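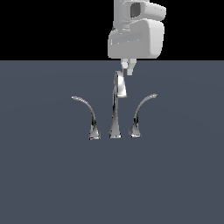
Frequently asked questions about replacing a bathroom faucet

These questions come to us most often at Uketti, by mail and in the shop on Makori Street. We answer them as well as we can. If your question is missing, please write to us and we will add it.

Which type of faucet fits my sink?

Look at the holes before you look at the style. A sink with one hole takes a single-lever faucet. A sink with three holes takes either a compact set, where everything sits on one plate, or a wide set, where the spout and the two handles are separate parts. Measure from the center of the left hole to the center of the right hole, and write the number down before you come to the shop.

Can I put a one-hole faucet on a sink with three holes?

Yes, if you buy a cover plate that hides the two outer holes. Many faucets come with one in the box, but not all of them. Please check the list of parts on the side of the package.

Do I need a plumber?

For a simple exchange, most people can do the work alone in one afternoon. Call a plumber if the shutoff valves under the sink do not close completely, or if the pipes are very rusty. An old valve can break when you force it — and then you have a bigger job than you planned.

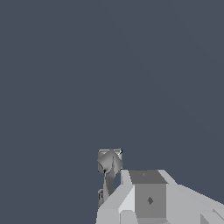 What tools should I have ready?

A basin wrench, an adjustable wrench, a flashlight, a bucket and some old towels. The basin wrench looks strange, but it reaches the nuts high up behind the bowl where a normal wrench cannot turn. We lend one for 14 days to customers who bought their faucet from us.

The old nut will not move. What can I do?

Spray it with penetrating oil, wait half an hour and try again. Be sure that you turn in the correct direction, because when you lie on your back everything feels reversed. If it still does not move, you can cut the nut with a small saw. Go slowly and protect the sink with a piece of cardboard.

Should I use putty or silicone under the base?

Follow the paper that came with the faucet. Many models have a rubber gasket and need neither. On natural stone we do not advise ordinary putty, as the oil in it can leave a stain.
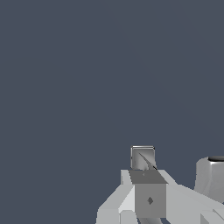
Reading time: 3 minutes

Why is the water weak after I installed the new faucet?

Usually small pieces of dirt from the pipes have come into the aerator, the little screen at the end of the spout. Unscrew it, rinse it and let the water run for one minute before you put it back. Also look if both shutoff valves are fully open.

How do I clean a chrome finish?

Warm water, a drop of dish soap and a soft cloth. Do not use steel wool or scouring powder. For lime spots, hold a cloth with diluted vinegar on the place for a few minutes, then rinse well and dry.

Do you sell spare parts for older models?

We keep cartridges and handles for the Zillport and Jandex series, 67 different parts at the moment. For other series, please bring the old part with you.

What does delivery cost?

Orders over $200 are delivered free inside the city. In January our shop closes at 4 p.m., so please pick up smaller orders before that time.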